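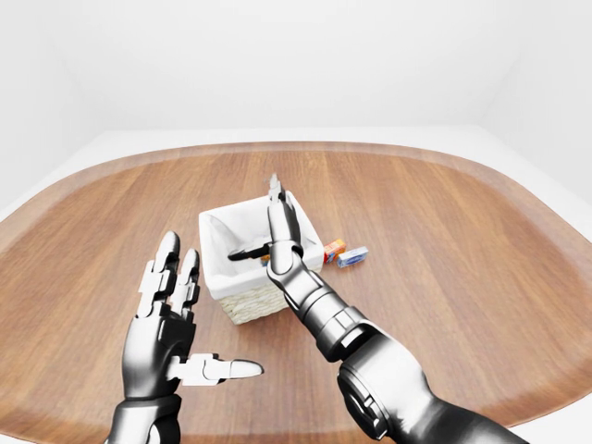 HOME & LIVING / COMPANY NEWS

Narton Opens Its First Repair Counter in Varevside, Asks Public to Stop Apologizing for the State of Their Chairs

VAREVSIDE, 6/26/23 - Household goods retailer Narton today announced the opening of a repair counter at its Varevside store, where customers can bring in furniture, baskets and small wooden items that have seen better days, or at least think they remember some.

The counter will accept goods bought from any store, including competitors, yard sales and relatives. Simple jobs such as reglueing a joint, replacing a liner or tightening a leg will be done while customers wait. Bigger ones will go to the workshop at Baumgartner, the upholstery and joinery firm that has handled Narton's returns for the past seven years and has strong opinions about most of them.

"We have spent a long time selling people a new chair when what they wanted was the old chair, minus the wobble," said Verena Schwaiger, managing director of Narton. "It was good business. This may be slightly worse business, but we'll get fewer letters."

A trial run at the back of the store this spring drew 51 repair requests, most of them for chairs. Wicker came second. One customer brought in a drawer and went home for the dresser only after being told the drawer was fine.

Pricing is flat: $5 for a repair done at the counter, parts extra. Workshop jobs are quoted in advance, in writing, and customers are free to gasp and leave. Narton will not repair anything electrical, anything inflatable, or anything that has already been repaired with chewing gum, a policy added during the trial.

"People come in and say sorry before they've even put the thing down," said Korkor Ametepe, who will run the counter. "I had a man apologize to me for a footstool. It needed two screws."

Narton has also set aside funds for up to 500 free repairs for residents of Varevside in the first year, handled through the Nistiser neighborhood fund. Applications open in July. The form is one page long, down from four, after Selim Sarıgül of Nistiser tried to fill in the first version himself and gave up at the section on household inventory.

The repair counter is on the lower level of the store, past lighting, and keeps the same hours as the rest of the building. No appointment is needed for small items. Customers with a sofa are asked to call first - and to measure their doorways before they do.

Media contact: Zuzana Kopecký, Narton press office, Varevside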